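String-and-button envelopes keep coming undone in the filing tray

Posted by **Manikandan Kaimal** in Paper & Office Supplies

I close kraft document envelopes with the string-and-button type fastener, 22 at a time, for a small archive in Nerside. The string is fixed at the upper button, on the flap. I wind it around the lower button and stop when the string runs out. By Tuesday several flaps have lifted. The envelopes hold up to 400 sheets of thin paper. Is there a correct winding pattern, and does the direction matter?

The flap on mine has to be bent back fully before loading, and the string ends up hanging down the front of the body. 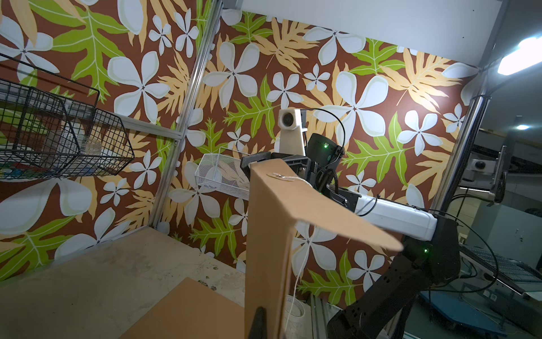
### Replies

**Gerd Harms**

Direction does not matter. The pattern does. A single loop around the lower button holds only by friction against the paper and will slip.

1. Lay the envelope flat, flap side up, and press along the crease with the flap closed.
2. Pull the string straight down from the upper button, with no slack.
3. Pass it under the lower button disc, around, and back up on the other side.
4. Cross over and pass it under the upper disc. You now have a figure eight.
5. Repeat until a short tail remains. Tuck the tail under the lower disc.

The string must sit between the disc and the paper. If it rides on top of the disc it is not fastened. I do mine in pairs, side by side, flaps pointing away from me, and check the crease on both before winding either.

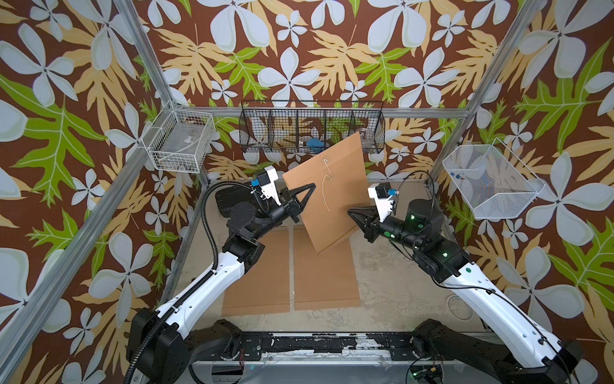
*Skye Cruickshank replied:*

Just use a rubber band. Mine have been in a drawer since July with no trouble.

**Leopoldo Lozano**

A rubber band will perish and stick to the kraft paper, so I would not use one for an archive.

Gerd's pattern is correct. I would add a check on the hardware. Each button is a disc held by a metal eyelet, and if the eyelet is set too tightly the string cannot get under the disc. Lift the rim with a fingernail before you wind. If it will not lift at all, the winding will sit on the edge and work loose.

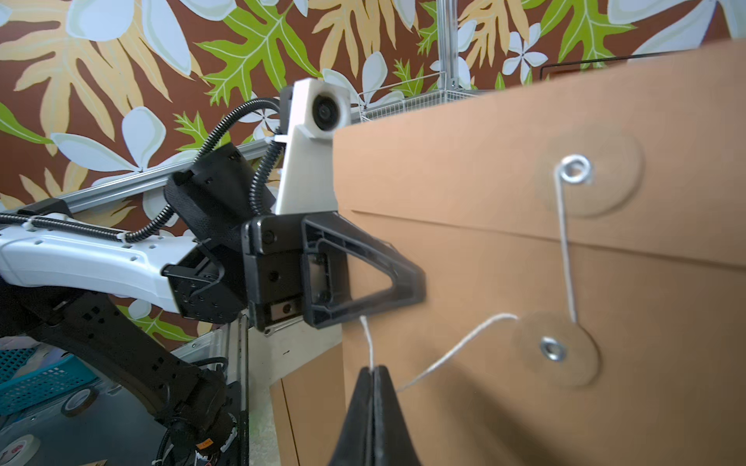 String length is the other limit. Measure what is left once the flap is closed over the full contents. You need enough for at least two complete figure eights plus a tail. I had a box from Sallix where the string was 6 inches and the distance between buttons, with a thick file inside, used up most of it on the first pass. I replaced it with waxed thread, knotted at the upper eyelet.

Also reduce the load. A flap under tension from the contents will lift whatever the winding. Split anything over an inch thick into two envelopes, or buy the gusseted kind.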